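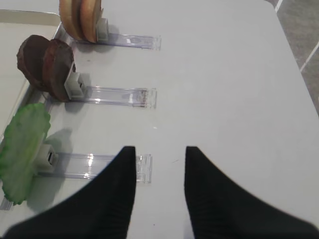 Bun dough, second flour

2013-04-25
Mélanie MacDonald
Filed under: Bread and baking notes
Home Notebook Recipes Archive

Switched from the Temba flour to the Susov today. Same formula as last time, 3250 g flour for the full batch, everything else scaled off that. The Susov takes up more water. Dough was stiff after four minutes on low speed, so I added 143 g more in two goes and it came together. Réjean thinks the bag has dried out in the store room. Possible. It has been open since December.

Bulk rise was slow. The proofer was set where we always set it but the dough near the door lagged behind the rest. I turned the tub halfway through. The seal on that door is still bad - I wrote this down in December too.

Divided at 100 g a piece. Rounding was easier than with the Temba, less sticking, hardly any bench flour. Flattened half of them by hand and left the other half round to see if it matters for width.

It does. The round ones came out taller and narrower, and the crown split on a few along the side. Flattened ones had the better shape for a burger but the crumb is a bit tight in the middle. Colour was fine on both. The Stakmont oven still bakes darker at the back left, so the trays need turning at the halfway mark or we get one dark corner.

Cut faces: toasted a few, left the rest plain. With tomato on them the plain ones go pasty at the centre fairly quickly. Lettuce underneath the tomato slows it down. Toasting helps more than the lettuce does, and both together is what I'd go with for anything that has to sit.
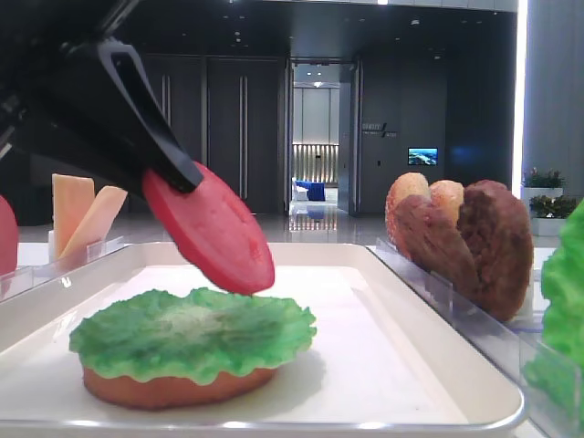
Tomato over lettuce, bottom bun, white tray.

The 700 g of dough left over went into a pan loaf. Crust a bit thick, good flavour, gone by lunch.

For next time:
- sift the Susov, there were lumps
- put all the water in at the start
- longer rest before flattening
- ask Flarnthorpe what they charge for a door seal

R. Zacharias has the scale sheet. I need it back before I write up the costs - butter has gone up again and the old numbers are no use.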